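# Greltden word list

All the bedroom and household words we've gathered from the Nurnlow valley so far: 1,075 entries, and I'm so pleased with them! Spellings follow the Bolger notebooks.

- `words.csv`: headword, meaning, village
- `sayings.csv`: up to 3,000 characters per row 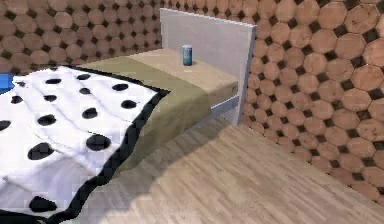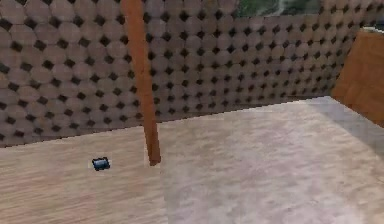 Krystyna Olszewski: could "flilness" have 2 rows? My gran's lot used it for a nap as well as for the quiet after rain.

Yes, lovely, both senses go in with the May update. Do send more (dialect verbs especially, we only have 5 from the upper farms).

Last edited 9/16/24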